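Willora Technical Institute
Fixtures and Small Parts – Course Handout, Unit 4
Prepared by Carla Sfeir. Laboratory sessions supervised by Vilja Nieminen.

Slotted Parts in Plastic

4.1 Scope

This unit covers the handling, checking and storage of plastic parts with a single long slot open at one end. Such parts appear in the course under several names: fork, slotted bar, U-piece. For written work, students should use the term "fork" and should name its features as follows. The closed end is the bridge. The two parallel arms are the prongs. The space between them is the slot, and the point where the slot meets the bridge is the root.

4.2 Behavior under load

A fork is stiff at the bridge and flexible along the prongs. Pressure applied across the bridge is carried by solid material and has little effect on the width of the slot. The same pressure applied near the tips closes the slot, and a reading taken in that condition is of no value. Long prongs deflect more than short ones of the same section. The effect is easy to underestimate in plastic, and students who have worked only with the steel forks of Unit 3 should review their notes on bending before the session. 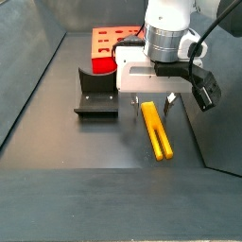

For the same reason, a fork should be picked up and set down by the bridge. It should lie flat on a level surface before any measurement is attempted, with both prongs fully supported. A part that rocks when touched lightly at one tip is to be set aside and recorded as twisted.

4.3 Measuring the slot

Slot width is taken at three stations: close to the root, at mid-length, and just inside the rounded tips. Use the inside jaws of the caliper and close them until contact is felt on both walls, without force. Enter all three values on the Huttunen sheet, even where they agree. Do not average them. A steady change from root to tip indicates that the prongs are not parallel – this should be noted in the remarks column.

4.4 Storage

Forks are stored flat, in a single layer, with all bridges facing the same way. Stacking is not permitted, as prongs left under weight may take a permanent set. Trays are labeled on the short side.

4.5 Preparation for the session

Read pages 355 to 368 of the course reader. The session opens with a written check lasting 15 minutes, followed by 40 minutes of bench work in pairs. Completed sheets are handed to Ms. Nieminen before leaving the laboratory.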